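# Getting through the Wainwright attic in Pristemwood without burning your hints

I've been stuck on hidden object games since college, and Pristemwood is the one I keep reinstalling. The attic chapter is where most of my friends quit (Sheila Kershaw, I'm looking at you!), so I wrote down how I get through it. I play on casual, but the steps are the same on expert, you just wait longer for the hint button.

## Before you go upstairs

Grab the brass key from the clock in the hall and the oil can from behind the coal bucket. You can't come back down once the ladder breaks, and the game won't warn you. If you've already gone up without the oil can, load the autosave from the end of chapter three.

## The trunk scene

The list has twelve items, and two of them are in blue text. Those need an extra click:

1. Use the key on the small jewelry box, then take the locket.
2. Pull the moth-eaten curtain to the left and pick up the candle stub.
3. Do the plain items last. The thimble sits on the rafter, way up top, and it's tiny.

Don't click like crazy! Five wrong clicks in a row and the cursor freezes up, and you lose 800 points for it.

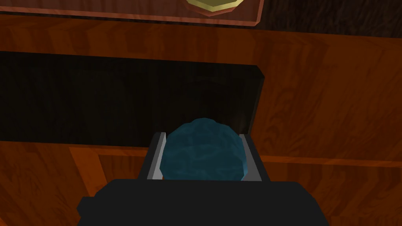

Once the trunk is open you get the music box, and that's the part that had me yelling at my laptop the first time. Oil the crank before you do anything else. Then set the four rings so the birds face in, starting with the outside ring, because turning any ring also drags the one inside it along. Work outside to inside and you only have to set each one once.

## Points, if you care about them

A clean trunk scene is worth 2,000, and skipping the music box costs you 900. My best total for the chapter is 1,506 so far, since I always panic and skip. Lorcan Rafferty swears you can get the full amount by leaving the locket for last, and I haven't managed it yet.

After the music box plays, take the torn map and click the round window. Save there, then go out on the roof. The weather vane puzzle comes next and I'm still working on my notes for that one.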